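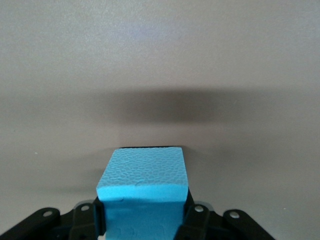

Pratov Grip Kit: wrist camera clips and notes

What's in here

I bought the Pratov Grip Kit in March with my own money and ended up recording a lot more with it than I meant to, so I'm sharing the whole pile. You get 200 short clips from the wrist camera, the settings I used for each one, and my notes on living with the kit (some of them grumpy). The gripper is the black two-finger one with the pivoting links, and most clips have it holding a foam block, since foam is cheap and I squash a lot of it.

Folders

clips/ has the recordings, one per grasp
settings/ has a small text file for each clip, same name
notes/ is my running log, typos included
skipped.txt lists 13 clips I wouldn't use for training, mostly bad focus

How I recorded

Everything ran through Zendico on an old laptop. I used 3 grip strengths: soft, medium and firm. Soft is lovely on foam! Firm leaves dents, and on my kit it also made the fingers a little slow to let go. The lamp moved between sessions, so don't count on the light or the shadows matching from one clip to the next.

What I think of the kit

The fingers are great. They close evenly and I've never had to realign them. The cable is too short, the printed guide skips the calibration step completely (it's on the Kimness forum, pinned), and the carrying case is a joke. I tried a friend's Cordeiro gripper for an afternoon and it was quieter, but I still like this one better for small soft stuff.

Known problems

The clock in the early settings files is an hour off. Grip strength is whatever I asked for, never a measured force, so please don't turn it into newtons.

Using it

Take it, cut it up, train on it, whatever you like. If you find more clips that belong in skipped.txt, open an issue with the file name and I'll add them.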